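2026-10-01
Flulden workshop, back table

Carrying on from the July notes, where we left the cloth half hung and the letters in their envelope. Most of today went on the table corner, and what was left went on the Badik bag.

Cloth first. The black piece from Drurnska is the same one we had before, washed once and dried on the line. It lost a little length in the wash and is softer now, so it drapes more and stands up less. I wanted to iron it and then didn't, as the iron was in use at the other end for the seam samples. It went up with its creases. Measured the table again before hanging anything: 74 cm to the top. The old note says something else, but that was before the feet were changed. Please use 74 from here on, including for the stool.

The cloth goes up from the back and comes around on the side, so that whatever is on the table has black behind it from more or less any seat. I tried it stretched tight and it pulled forward at the bottom and kept creeping over the wood. Let it out again and it behaved. It ends up in folds, and the folds move every time someone leans on it. I can live with that for now. If we ever want it flat it needs a batten sewn into the lower hem, and someone with more patience for long straight seams than I have.

Letters. Zamfira Dinu had sorted them by size and I put them up by color, so there was some going back and forth. The dots on the backs had picked up lint from the envelope. Cleaned them with the stiff brush, which worked on most, and replaced the ones it didn't work on. New dots are 15 mm and hold better on this cloth than the small ones did. Pressed each one with the flat of the hand for a slow count and left them alone for the length of a coffee.
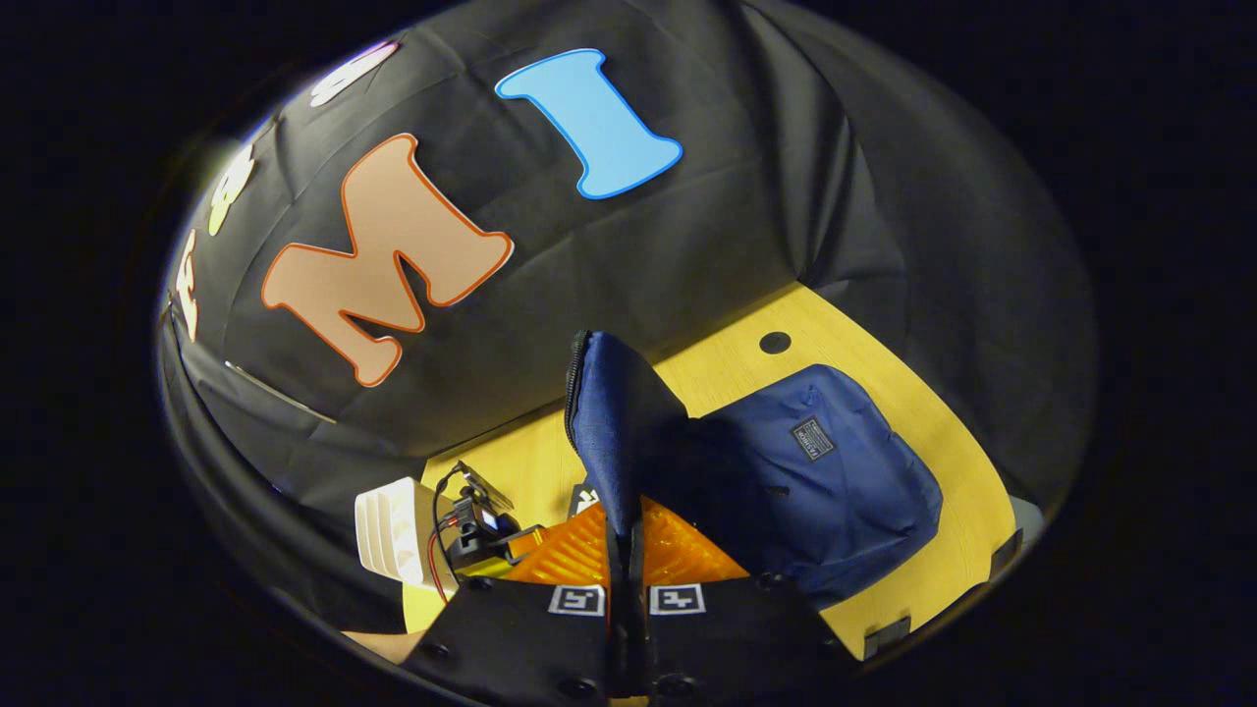 Old dots don't peel cleanly. If you pull straight up the dot brings some of the face with it, so slide the thin palette knife under and work from one side. The bits that stay behind can be rubbed off with a thumb. I tried the solvent on a scrap first and it took the color off along with the glue, so the solvent is back on its shelf and should stay there as far as this job goes.

Zamfira thinks the pale letters get lost next to the blue one. I half agree. They're readable enough from the stool, but the eye goes to the strong colors and stays there. We talked about giving the pale ones a wider outline. The outlines are drawn by hand with the paint markers, and the orange marker is nearly finished, so if anyone wants to redo outlines, order markers first. The orange one on the M has already been gone over once where it had rubbed. I don't want to do it twice.

Table top. Wiped down with a damp cloth and then a dry one. No wax. The wax we used in July made things slide, and anything with a smooth shell ended up on the floor. The hole at the back of the top is still open. Three people have asked me for a grommet for it and I keep saying yes. It needs measuring with the calipers, which are in the Lazăr cabinet, second drawer, under the webbing samples. Until it's fitted, keep needles and small hardware toward the front. I lost a slider down there in July and found it when we moved the table.

Badik bag. We have 48 of these to look over before they go back, and I wanted to settle on one way of doing it with the first bag before we start on the pile. The complaint on the sheet is "zipper catches on fabric," and nothing more than that. I'd have liked to know which zipper, which end, and whether the bag was full at the time. Zamfira has written to ask.

What I did, in order, so the rest can be done the same way:

Laid the bag flat, label side up. Smoothed it once with both hands. It doesn't stay smooth and there's no point fighting it. The fabric is light and holds air, so it puffs up again as soon as you let go.

Ran the slider end to end with the bag lying flat and untouched. Ran it again holding the fabric with the other hand. Then again with the fabric lifted well clear of the table. Wrote down where it caught each time. Same hand, same speed, as far as that's possible.

Turned the edge over and looked at the seam allowance on the inside. The allowance is wider than it needs to be and it hasn't been topstitched down. That is most of the trouble in my opinion. It rolls toward the teeth when the fabric is slack and lies back out of the way when the fabric is under tension. Trimming alone would make it fray. It wants a line of stitching close to the tape, and then a trim.

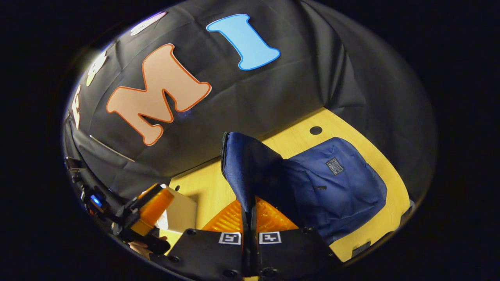
Tension makes more difference than lubricant. I tried the wax stick on the teeth and it gave a nicer feel to the slider but the catching was the same, in the same spot. Lifting the fabric did more than the wax. With the flap pinched up and bent into a tall fold, the zipper along its edge is easy to get at, and you can follow the tape with a fingertip and feel where the allowance has rolled. For the check, then: lift first, then look, then run the slider. Keep the label patch facing you so we're all talking about the same left and right when we write things down. The small cord toggle just below the patch is a good second marker, and easier to find by feel.

On the toggle. It's not on the complaint sheet, but I'd check it anyway while the bag is out. Pull gently, see if it slips. This one held. If one slips, note it and go on. Replacements are a separate job and we don't have the part. Don't swap in the ones from the sample box. The bore is too large and they look fine until someone puts weight on them.

Stitching trial. Did two short runs on an offcut of similar weight, not on the bag itself. First run at our usual stitch length puckered badly. Second run longer, with the presser foot pressure backed off, and it lay nearly flat. Thread was the navy we had on the machine, slightly darker than the offcut. On the inside it won't matter. If the line shows through to the face it might, and then we should match it properly. Offcut is pinned to the inside cover of this book, first run at the top.

Needle: went down a size from what was in the machine. The larger one left holes you could see against the window. Put the fine needle back in its own packet when you're done, please. I found two loose ones in the pin dish and had to sort them out with the magnifier.

Time per bag, guessing from one, is short for the check and long for the stitching. I'd suggest doing all the checks first and stacking them in two piles, catches and doesn't catch, then setting up the machine once. Zamfira would sooner do each bag start to finish so nothing gets mixed up. She may be right about the mixing up. We could use the paper tags and write on both sides of the tag. Leave it open until the reply comes.

Light. The black cloth eats a lot of it. A navy bag in front of it is hard work for the eyes by late afternoon, especially at the dark zipper. I moved the lamp from the cutting bench and that helped while I was looking at the teeth, then I moved it back, as it was wanted there. We need a second lamp with a clamp, or a strip of something pale to slide behind the zipper tape while checking. Tried a piece of card and it's quite good. Cut it long and narrow with rounded corners so it doesn't snag the lining.

Lint shows on the cloth immediately. Thread ends too. I'd ask that the stitching is done at the machine end and only the looking is done at this table. The lint roller is on the hook by the door – the roller, not the tape, as the tape pulls at the letters.

One thing I haven't worked out is the height of the stool. With the table at 74 my elbows are too high for stitching by hand and fine for checking. Zamfira finds it the other way around. The adjustable stool is at Lazăr until they finish with it.

To do
Grommet for the hole, measure first
Orange marker, and a spare blue while ordering
Hem of the cloth, press it at least
Lamp with a clamp
Ask Drurnska if they still have the black in the wider roll
Reply about which zipper, Zamfira waiting on it
Paper tags, check how many are left in the box
Palette knife back to the cutting bench (I have it)

Bag is left on the table with its sheet in the folder. Next one off the pile can be started by whoever is in first. Check only, no stitching until we've heard back.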